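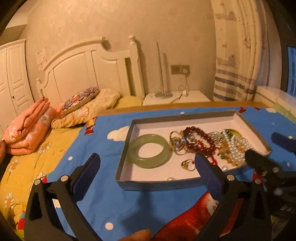 Slide 4. Sorting before storing. Start with the question people send us most at Ireck: where do I begin when everything is in one heap? Begin by getting it all into one shallow tray with a pale inside, on a bed or a table. White is good, a stone as dark as the one in that single ring shows up on it right away. Take out the bangle first and give it its own side, as with the green one on the left. Then lift off the pearl strands, then the beads. Leave the fine chains for last.

Pause here. Ask who has a knotted chain at home.

Slide 5. Chains. Lay the knot flat and work it with two pins. Do not pull the ends. Set a timer for 14 minutes and stop when it rings.

Check the sheet around the tray for loose beads before you shake anything out.

Slide 6. Storage. Pearls go in soft cloth, flat. Jade gets its own pouch. Pass around the Anivo pouches (55 in the box by the door, one each).

Questions until noon.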